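Talk notes: Showing it by hand, showing it from a distance
Speaker: Jucélia Evangelista
Mon 7 March
14 comments
Share

Slide 1. Say who I am, then go straight in. Garba Ibrahim handles questions on the software at the end.

We teach the arm two ways. In the first, one of us holds the arm and moves it through the task. In the second, one of us sits at the desk and drives it by remote. We call the first set Pimentel and the second set Kakik. No deep meaning in the names.

Slide 2. Start with the cloth. People expect the blocks to be harder because they have to be lined up. Cloth folds as you close on it, and the part you meant to grab may not be the part you get. When driving by remote you have no feel for it at all, so you go by the wrist view.
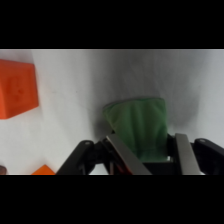 Green cloth held between the finger plates, from the wrist camera.

Pause so people can look at it. Point out how much of the wrist view the fingers take up. New drivers forget this and stare at the side view until the last second. We tell them to switch early.

Slide 3. Numbers. 974 demonstrations so far, 431 of them by hand. Don't read the table out loud. A new driver needs roughly 30 tries before the grasps stop looking nervous. By hand it takes fewer, but the person's body gets in the way of the side camera, and those clips need more checking.

Slide 4. How we set the table.
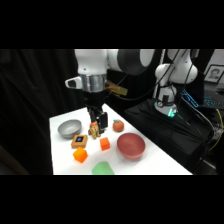
We move things between runs on purpose. If the bowl always sits in one spot, the model learns the spot. Garba wrote a short script that tells the person where to put each item, and we follow it even when the layout looks silly. Mention that Flarorel is the name of the script — somebody always asks.

Slide 5. Mistakes. Keep the small ones. A driver who misses, backs up and tries again has given us something useful. Throw out the clip if the driver stops to think with the fingers halfway down, because the model copies the stop. We lost 18 clips in November that way and had to record them again.

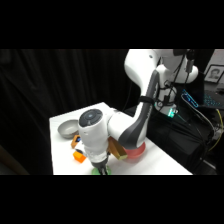 Speed is the other thing. Everyone slows down right above the object. Fine, but come down at one steady pace. Tell the story about my first day here if there is time, skip it if not.

Slide 6. What we would do over. Write the task sentence before recording, and have the same person check all the clips from one day. Girnance goes on this slide too, only the name and the link.

Questions. Hand over to Garba.

Shared 6 times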